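The Clananeck parcel depot opens its doors every July, and every July I tell myself I will spend the afternoon doing something else. This year I paid the $13 (parking included, sausage extra) and joined the two o'clock tour with a hi-vis vest that had been washed into something closer to low-vis.

Our guide was Yayra Nartey, who has the gift of making a loading dock sound like a cathedral. Parcels come off the trucks, get sorted by size, and the awkward ones go off to be measured. Awkward, in this trade, means anything soft. A box has three sides you can put a ruler to and it keeps them. A plastic mailer has whatever shape it felt like that morning.

I had never given a thought to how anybody decides the width of a bag. I've stood at a post office counter and argued about it, which I had wrongly assumed was the whole process. At Clananeck there is a proper station for it: a flat dark platform with ruler marks printed along the edges, and a tall black column standing up at the back like a very serious bathroom scale. The bag goes down, someone tries to persuade it to lie flat, and it carries on being a bag.

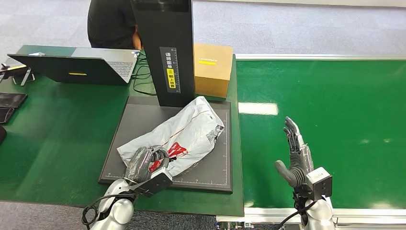

A white mailer on the measuring platform, wrinkles and all, with the green conveyor to the right.

Yayra told us the depot had put 3,403 parcels through before our tour started, a number she delivered the way other people mention grandchildren. A man at the back asked what happens when a bag is half air. You squash it, she said, within reason. He wrote that down.

The green is worth a word. Worktable green, conveyor green, the green of every school hall trestle I ever ate a lamington off. I asked if it was chosen to be restful. It was chosen by the supplier.

After measuring we were shown the packing bench, where you could wrap a teapot and have it dropped from waist height. Mine was the Jaltov method, taught to me by an aunt from there, and it involves a great deal of newspaper — the teapot survived, though the parcel came out the size of a beagle. It would have cost me $70 to post, I was told, with some relish.

The sausage was good. The gift shop is a table with tape on it. Go at two and avoid the four o'clock, when the trucks come back and you can't hear a thing.

Comments (3)

Teodoro Villalobos
Did the $70 include the teapot? Asking as someone who posts jam.

shirl_p
We did the four o'clock. You are right about the trucks. My husband bought tape.

Gumnut44
They charged me for a pillow once as if it was a piano. Should've squashed it.

Recent visits
Ankrah Button Works: more colours than you'd think
A wet morning at the Nivard model railway
299 steps up the Jaltov water tower, and a closed kiosk
The Clananeck show, cakes only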